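Datasets > Legal text > Kerus intake notes

6 min read

We use cookies to remember your reading preferences. Accept | Manage

# Kerus intake notes

Kerus is a small set of intake notes from a tenant and family law practice. Each record is the summary a lawyer or paralegal wrote after a first call, with identifying details replaced, plus the practice area the matter was finally opened under. The set was put together at Hinds, a two-office firm, and is maintained by Leokadia Sowa and Clem Hollis.

## Contents

- `notes.csv`: 223 records, one per row
- `areas.csv`: the 8 practice areas and their short codes
- `replacements.md`: the rules used to swap out names, streets and employers
- `second_read/`: labels from the second reader, for 58 of the records

The columns in `notes.csv` are `id`, `office`, `note`, `area` and `referred_out`. The `office` column is either Illolside or Ravska. Illolside took mostly eviction and deposit matters. Ravska took custody, support and guardianship, so the area column leans heavily on the office column. Keep that in mind before you report a score.

## How the labels were made

The area is the one on the opened file, not the one guessed on the call. Where a matter was opened under two areas, we kept the first. Matters we declined are in the set too, with `referred_out` set to `yes` and the area the caller was referred for.

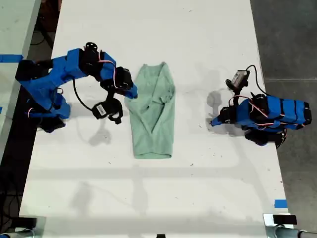 Clem Hollis would have left the declined matters out, on the grounds that a referral made on the phone is a guess and should not sit next to labels taken from opened files. They stayed in, but you can drop them with one filter and the README in version 2 gives the line to do it.

The second reader saw the note only, without the office or the file. Disagreements were left as they are. Most of them are between `HSG` and `CON`, usually a deposit dispute where the lease had already ended.

## Replacements

Names became initials that do not match the originals. Street names were removed. Employers became a type of business ("a bakery", "a school"). Ages of children were kept when the note depended on them and changed by a year when it did not. Court names were cut, which makes a few of the guardianship notes hard to follow. 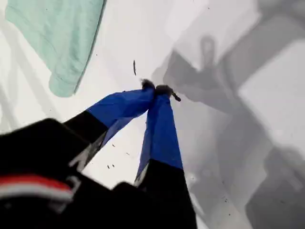
Hearing dates were turned into a bare month. A note that read as a deadline in the original still reads as one, but the number of days left cannot be worked out from the text. Two notes mention October in a way that only makes sense together; they are from the same caller and share an `id` prefix.

## Known problems

- Some notes stop early. The call dropped, or the writer was interrupted.
- "Client" and "caller" are used for the same person in the Ravska notes.
- `BNK` has too few records to train on.
- Spelling was not corrected.

## Use

For research and teaching. Do not use it to screen real callers or to decide who gets an appointment. Do not try to work out who anyone is. If you find a detail that should have been replaced, write to Leokadia Sowa and leave the record number in the subject line, without pasting the text.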